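Mesa de clasificación Raltum para envases flexibles
Ref. Raltum 460 - Mobiliario técnico - Mesas de trabajo

Mesa para la clasificación de snacks, sopas instantáneas y otros productos en envase de película plástica. Se suministra como conjunto de tablero y bastidor; las cubetas se piden por separado.

Descripción

El tablero está formado por listones de madera clara unidos por el canto. La variación de tono entre listones es propia del material y no se considera defecto. El acabado es mate, sin barniz de brillo, para reducir los reflejos bajo luz cenital. El perfil perimetral es metálico, de color negro, y admite la fijación de accesorios en los laterales sin perforar la madera.

La superficie se entrega sin marcas ni divisiones. El usuario distribuye las cubetas según el número de familias de producto. En envases de formato sobre se recomienda colocar las cubetas en los extremos y dejar libre la zona central, donde se deposita el producto pendiente. Las bolsas con aire tienden a desplazarse al apoyar otras encima; conviene trabajarlas en una sola capa.

Datos técnicos

Referencia: 460
Longitud del tablero: 2,000 mm
Altura de trabajo: 89 cm
Carga máxima repartida: 200 kg
Tablero: madera clara, listones unidos
Perfil: metálico, negro
Montaje: en suelo nivelado, hormigón o equivalente
Uso: interior

Cubetas compatibles

Cubeta naranja, rectangular, esquinas redondeadas. Para producto en sobre.
Cubeta translúcida, tono gris blanquecino. Permite comprobar el nivel de llenado desde el lateral.
Bandeja blanca. Para producto que deba quedar con la cara impresa a la vista.

Las cubetas no llevan anclaje. Si la mesa se somete a vibración, solicite la lámina antideslizante Nambiar, que se corta a la medida de la base.

Clasificación de envases sobre el tablero:
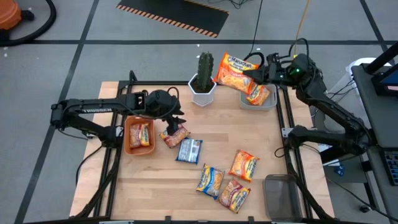
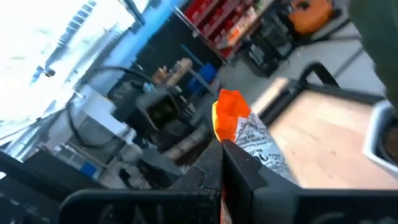
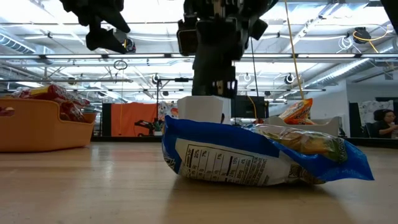
Limpieza y mantenimiento

Retire las migas y el polvo de condimento con un paño seco antes de pasar otro ligeramente húmedo, siempre en el sentido de los listones. No utilice disolventes ni estropajo abrasivo. Los restos de aceite de fritura penetran en la madera si permanecen varias horas; en ese caso, aplique jabón neutro y seque de inmediato. Los arañazos superficiales se corrigen con lija de grano fino y una capa del aceite de mantenimiento incluido en el suministro.

La tornillería del bastidor debe revisarse cada año. En instalaciones con traslados frecuentes, revise además la nivelación después de cada cambio de ubicación.

Suministro

El conjunto se envía desmontado en dos bultos desde el almacén de Clostovby. Incluye tornillería, llave y aceite de mantenimiento. El montaje requiere dos personas. Las cubetas y la lámina Nambiar viajan en bulto aparte - indíquelo en el pedido si deben llegar en la misma entrega.

Consultas técnicas: Bianka Kiss
Pedidos y repuestos: Milagros Herrera, delegación de Jovetstead

Ficha revisada el 29/09/2020. Las medidas pueden variar ligeramente por la dilatación natural de la madera.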